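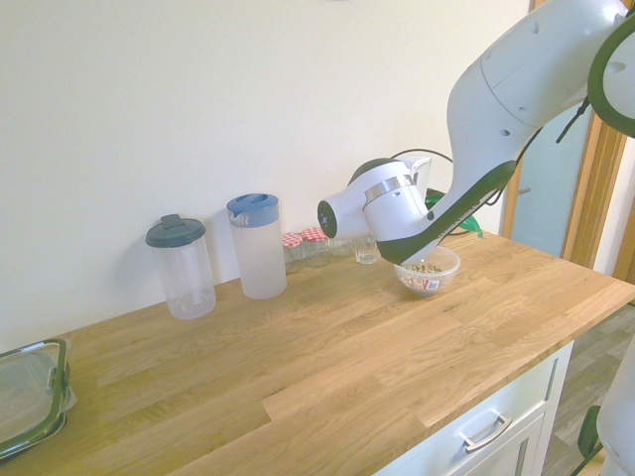
Three hundred and thirty-three goes at a kitchen counter

I have spent most of March teaching an arm to tidy up, and I would like it noted that my own kitchen has suffered. There are cups in my sink at home that have been there long enough to vote. Meanwhile at work I can tell you to the centimetre where a jug ought to go.

The project is called Skemow, a name I had no part in. The idea is simple enough to fit on a mug. You steer the arm through a job by hand, over and over, while the cameras and the joints write everything down. Then you feed the lot to the learning software, which for reasons of its own is called Zorkley, and Zorkley is supposed to pick up the general drift. Move the jug. Put the bowl down by the wall. Leave the glasses alone.

As of this morning we have 333 recordings we're willing to keep. The target is 500. I was told at the start that I would get through 20 in an hour without trying, and I did manage that once, on a day when I later found I had left one of the cameras switched off.

What a good one looks like

A good recording is dull. The arm goes out, does the thing, comes back, and at no point does the person steering it have a bright idea. Bright ideas are poison. If I spot a quicker way round the back of the bowl halfway through a run, and take it, then Zorkley has one example of the quick way and a heap of the slow way, and it will split the difference and go straight through the bowl.

So you do it the same. Then you're told the examples are all too alike and could you please vary it a bit. This is a real conversation I have had, twice, with the same person. We settled on a rule in the end: the things move, the habits don't. Shift the bowl, swap the jars round, start the arm from somewhere else, but always come in from the same side and always let go before you lift away. It's written on a bit of tape on my monitor, and the tape has started to curl, and I have started to dream about it.

Hesitation is the other thing. I'm a hesitator. I creep up on a jug as if it might bolt. On the early runs there are long stretches where the arm just hangs in the air while I think about my life choices, and it all goes in as data. The first model we trained on that batch had picked up my pauses beautifully. It would glide over to the cup, stop, and brood. I have never felt so seen by a piece of software.

The trouble with see-through things

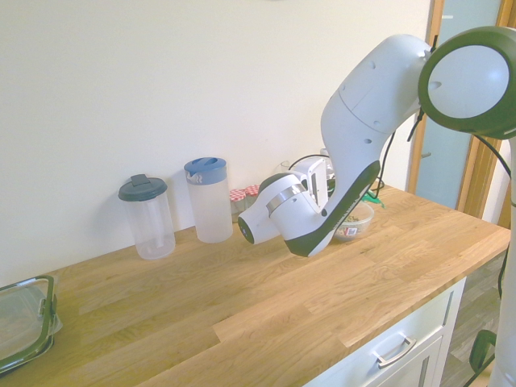
Starting positions matter far more than I expected, and I used to treat them as dead time between proper goes. The first second of a run tells the model where it is and what it has to work with, so a sloppy start spoils a run before anything has moved. I now stop and look along the counter before each one. Empty grip, arm low over the wood, jug with the blue lid standing back by the wall, and then I squint at the clear glasses behind the arm, which are barely there as far as I can see, never mind as far as a camera can. The gingham lids on the little jars are a gift by comparison. I could find those in a fog. If I ever run a kitchen of my own for robots, everything in it will be checked.

We tried doing without the glass for a few days. The success rate went up nicely and everyone was cheerful until somebody asked how many houses we knew of with no glasses in them. Back they came. Clear things now get more than their share of the recordings, and they fail more than their share too, so my afternoons have a certain flavour.

Where the arm's own body goes is part of the same problem. It's a big white thing and it is forever getting in the way of what it's trying to look at. From the side camera the most interesting part of a run, the moment of the grab, is quite often a fine view of an elbow. I used to shift the whole set-up to get round that. Now I let it be. If the model only ever sees tidy views it will fall to bits the first time something is hidden, and things will be hidden. It lives in a kitchen.

The bin

Throwing runs away is the part I was worst at. After up to five tries at the same awkward move you become attached to the one that nearly worked. It nearly worked! Surely that counts for something. It doesn't, or at least it doesn't in the pile marked good. We keep the near misses in a folder of their own called Ambaye (the naming scheme was somebody's holiday, I gather, and I have stopped asking) and they may yet be useful for teaching the thing to recover from a fumble. They may also sit there until the disk dies.

My test for the bin is whether I would be happy for a new starter to copy the run exactly. If I'd want to lean over and say "well, don't do that bit", it goes. I lost most of one morning's work to that rule and sulked through lunch.

Labels are the last job of the day and the one I skimp on. Each run gets a plain sentence saying what was done, typed in by whoever did it. Mine begin the day as "pick up the green bowl by the handle and set it down nearer the wall" and end it as "bowl, moved". Zorkley reads these. Zorkley has therefore learned that I get tired at about four o'clock.

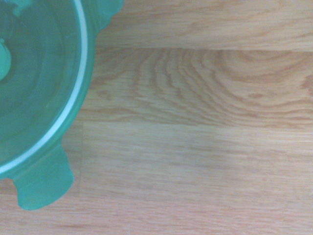 Could you not just do all of this in a simulator and go home?

We do some of it there, in a package called Rornano, and it's handy for teaching the arm the broad sweep of a reach without wearing out the joints. It's poor at contact, though. Simulated lids come off politely and simulated nuts don't roll, so for anything that involves touching the world we still want real runs on a real counter.

I get asked that one a lot, mainly by my mother. Her follow-up is when it will be able to come round and do hers, and I've told her to keep the rubber gloves for now.

Next on the list is pouring. I've been putting it off. The plan is to begin with dry stuff and work up to water once we trust it, and I have already picked out which towel I'm bringing in. I'm also going to try steering left-handed for a batch, partly for variety and partly for the sake of my right shoulder, which has opinions.

Anyway. 333. The counter wants setting up again and it's gone four, so expect some very short labels.

Contact | Copyright the author, please ask before borrowing | Back to top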